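Cell 3 monthly check: tabletop arm, kitchen table
Latach building, ground floor
Checked by Ebise Wako with Surachet Klinhom, April 2025
Previous sheet: Pornthip Thepsuriya

Mark each item OK, Watch or Fix. Anything marked Fix needs a name against it before the cell goes back on the rota.

1. Emergency stop, pressed and reset from both sides. OK
2. Floor tape and walkway clear. OK
3. Controller cabinet fan filter. Watch. Grey but still passing air. Change it at the next check.
4. Cabinet door lock. Fix (Surachet). The key turns but the catch does not pull in fully.
5. Arm base bolts, torque marks lined up. OK
6. Backup of the arm program saved under job 511. OK

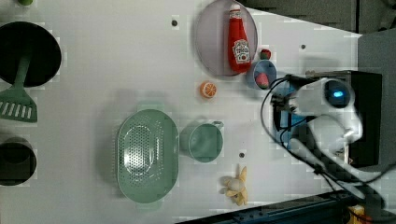
Cables and connectors

7. Slack in the black cables by the arm. Watch. They loop over the right side of the table and one curls round near the light blue bowl. Keep small items out of the loops when setting the table.
8. Cable jacket, checked by hand along its whole length with the power off. OK. Light scuffing near the wrist, no copper showing.
9. Cable ties at the wrist. Fix (Ebise). One was brittle and has been cut off. Use the soft Praron straps from the drawer and leave room for a full turn of the last joint.
10. Bolts on the rail at the table edge. OK
11. Status ring. OK. Blue light on. If it shows any other colour at rest, stop and read the log before touching the arm.

Comment from Eilidh Rutherford: item 7 was also on the September sheet. I would like a proper overhead cable support priced this time. Ghorbani have quoted for one before, so ask them to send it again.

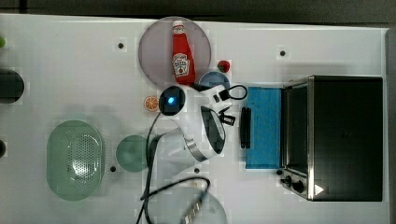
Bumus Workshop, Automation Maintenance

Table and gripper

12. Gripper fingers, even wear on both. OK
13. Finger screws. Watch. One took a quarter turn. Check again after 17 hours of running.
14. Loose connectors. Fix (Surachet). A black connector with its pins bare is lying on the table, partly on the clear plate. Find out which lead it belongs to, then cap it or plug it in. Do not run the arm until this is done.
15. Toaster oven. OK. Stands on the right side of the table, door side facing the middle. Mains lead unplugged at the wall before any reach test.
16. Blue sponge and black handle next to the oven. OK. Check the arm's path over them at slow speed.
17. Holes in the tabletop. OK. Vacuumed out, threads clean.
18. Table surface wiped with a damp cloth, no solvent. OK

Comment from Buppha Thepsuriya: for item 14, please write the lead number on the tag as well as on this sheet. Last time we had the sheet and no tag, and it took 2 people most of a morning to trace it.

Still open: items 4, 9 and 14. Surachet to sign off the connector first. Spare caps are in the cabinet under the bench, left-hand side.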